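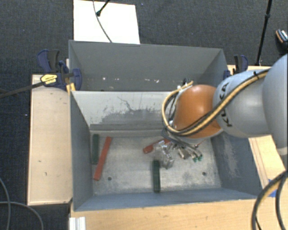 *KUKA arm working in the front bin, four blocks on the floor of it, clamps on both sides.*

# How to write cell rules that people will follow

Most rule sheets for robot cells are written by someone who has read a standard and has not spent an afternoon picking blocks out of a bin. I have inherited three of these sheets. The longest, at the Lelurow site, had 43 items, and when I asked Abhishek Bisht which of them he used on a normal shift he named four. The others weren't wrong. They were just no help to a person with one hand on the pendant.

What follows is how I rewrote ours. It covers a bench cell with one arm and two bins. It doesn't replace your risk assessment, and if your supplier tells you that it does, get a second opinion.

## Before you start

You need the current risk assessment, the arm's own manual, the gripper's manual (a separate document, often missing) and a printed copy of the old rules. Find out which standards your assessment leans on. ISO 10218 is the usual one for industrial arms. Having the number on the wall proves nothing, so read the parts your assessment cites and ignore the poster.

## 1. Strike out anything that can't be checked

Go through the old sheet with a pen. "Operators must remain vigilant" goes. "Ensure the area is safe" goes too. Ask of each line: could a second person walk up and say yes or no? If they can't, it is a wish.

Pushpa Agarwal objected to this when I did it, on the grounds that an auditor likes to see the word "vigilant". Perhaps. I'd still rather have a line that says who holds the enabling switch.

## 2. Write one rule for each thing that holds the work still

Bins move. An arm that presses on a wall while reaching for a block near the edge will shift a loose bin, and then every taught position is off. Ours are clamped at the sides, where you can see them at the left and behind the arm. The rule reads:

> Before the first run, push each bin by hand, arm stopped. If it moves, tighten and push again.

Note that it doesn't say "check clamps". People check clamps by looking at them, and a clamp can look fine and hold nothing.

## 3. Deal with the cables

Cables dressed along an arm need slack to bend and must not have so much that they catch. I have seen guidance that gives a figure for this as if all arms moved alike. I don't trust it. Do this:

1. Run the program at reduced speed, nobody within reach.
2. Stop at the furthest reach and at the tightest wrist turn.
3. Look at every tie and connector in both positions.
4. If anything is taut or rubbing, sort it out before going faster.

Repeat after any change to the gripper. This is the step that gets skipped, usually by whoever changed the gripper.

Cables that leave the arm and cross the bench or floor need a rule of their own. Ours says they stay out of the route you walk to reach the stop button. Walk it and see.

## 4. Say what wear is allowed

Bins get scuffed. Our front one has a good patch of scratching on the back wall, and the first draft of the rules called for replacement "when damaged". By that wording it should have been replaced long ago. Decide what matters: a hole that could snag a finger tip, a bent wall, a floor that no longer sits flat. Write those down. Leave scratches out, unless your camera is fooled by them, in which case test that and say so.

## 5. Set a rule for hands in the bin

This one has to be short:

> No hands in either bin unless the arm is stopped and you have the pendant.

"Either" is there on purpose. The bin the arm isn't using feels harmless, and it is well within reach.

Paloma Iwasaki wanted an exception for nudging a stuck block at slow speed. I said no. Slow is a speed.

## 6. Try it on someone who dislikes it

Give the sheet to your least patient colleague and watch one full set-up without speaking. Kuldeep Ahuja did ours. He ignored two lines, and both turned out to be badly worded. Fix the wording first and only then start talking about discipline.

## On buying this instead

There are packages that claim to generate cell rules from a form. We had a trial of one called Zikilico. It gave us a clean document with a rule about forklift traffic. We work on a bench.

## Keeping it up

Put a name and a review month on the sheet. Ours is Anju Tiwari, February. If a rule hasn't been used or broken by then, ask whether it belongs there. Some will, such as the one on hands. Keep the struck-out lines in a separate file with a note on why each one went, as someone will try to put them back.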